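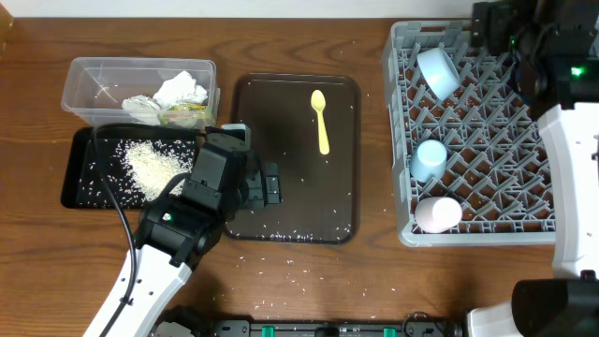 # Rungate Table Clearing Set: Data Card

Prepared by Lizeth Huamán and Clem Halliday, Nelell Household Studies
January
6 min read

## Summary

The Rungate Table Clearing Set is a collection of 2,005 still pictures of tabletops during and after small meals. It was assembled to support the study of how people clear a table: what is scraped, what is stacked, what is thrown away and what is carried to the sink. The emphasis is on trays, containers, racks, spoons and food remnants, with particular attention to small dry or grain-like food that spreads beyond the dish it was served in.

The set is maintained by Nelell and is issued to partner institutions under the terms given below. This card applies to release 2.

## Background

The work began as part of the Hollis kitchen study, which looked at the time taken to return a shared dining table to use between sittings. The study team found that existing picture collections showed tables either fully laid or fully cleared. Very few covered the stage between the two, when rubbish, reusable dishes and spilt food share the same surface.

Corey Tipoki drew up the original list of table arrangements. The list was revised by Tipene Ellery after the first round of annotation, when it became clear that loose grains needed a category of their own and could not be recorded simply as "mess".

## Contents

Pictures are grouped into 65 arrangements. An arrangement is a fixed choice of surface, vessels and food type. The position of each item varies within an arrangement.

The principal item groups are as follows.

- Trays: flat or raised-sided, in dark and light colours. A tray may hold food, hold cutlery or stand empty.
- Containers: clear or opaque, used in many arrangements to collect wrappers and crumpled waste.
- Racks: dish racks, placed on the table so that cleared items may be set down in them.
- Cutlery: spoons for the most part. Forks appear in a minority of arrangements and knives are excluded.
- Loose food: rice-like grains, crumbs, cereal and chopped vegetables.
- Soft waste: crumpled white pieces, packet wrappers and similar items.

Arrangements 1 to 30 use a wooden table. The remainder use painted, tiled or cloth-covered surfaces.

## Annotation

Each picture carries a list of the items present, an outline for each item and a surface record. The surface record states where loose food is found, using one or more of these terms:

- in vessel
- on tray
- on rim
- on table

Where grains form a heap, the heap is outlined as a single region. Scattered grains are marked as a scatter region and are not outlined individually. A heap that thins into a scatter is given both regions, and the boundary between them is left to the annotator's judgement. Agreement on this boundary is lower than for any other label in the set, and users should treat it accordingly.

Items seen through the wall of a clear container are outlined as if the wall were absent. The container receives its own outline. Crumpled waste is labelled by appearance only: annotators were instructed not to decide whether a white crumpled piece was paper, tissue or cloth unless this was plain.

An item that is partly covered by another is outlined to its visible edge. No attempt is made to estimate the hidden part.

## Tidying order

A suggested clearing order accompanies each arrangement. It was written by the study team and is offered as guidance. The usual order is:

1. Place soft waste in the collecting container.
2. Remove cutlery from trays and set it in the rack.
3. Return loose grains on flat trays to the vessel holding the main heap.
4. Gather grains from the table surface.
5. Stack or rack the empty trays.
6. Wipe the table.

Steps 3 and 4 may be exchanged. Several reviewers preferred to clear the table surface first, on the grounds that a tray lifted over spilt rice tends to be set down on it again. Both orders are recorded where reviewers differed.

## Known limitations

Pale food on a pale surface is under-represented. White grains are most often shown against dark trays or brown wood, where they are easily seen, and results obtained on the set may not carry over to white crockery or light worktops.

Clear containers produce bright reflections, and some of these were marked as waste during the first round. Corey Bolger reviewed the affected arrangements and corrected the labels, but a small number of errors may remain.

The set contains no liquids. Spilt drinks, sauces and soup are to be covered separately in the Jaletti supplement, which has not yet been issued.

## Permitted use

The set may be used for teaching and for non-commercial research. Redistribution of the complete set requires written consent. Individual pictures may be reproduced in reports and papers, provided that the name and release number of the set are given.

## Changes in release 2

- The surface record now distinguishes "on rim" from "in vessel".
- "Bowl or tray" has been divided into two item types.
- Duplicate outlines have been removed from the dish rack group.
- The clearing order for arrangements with two or more trays has been rewritten.

Corrections should be sent to the maintainers with the arrangement number and a short account of the fault.

Contact: Nelell Household Studies, Data Desk | © Nelell. All rights reserved. | Back to top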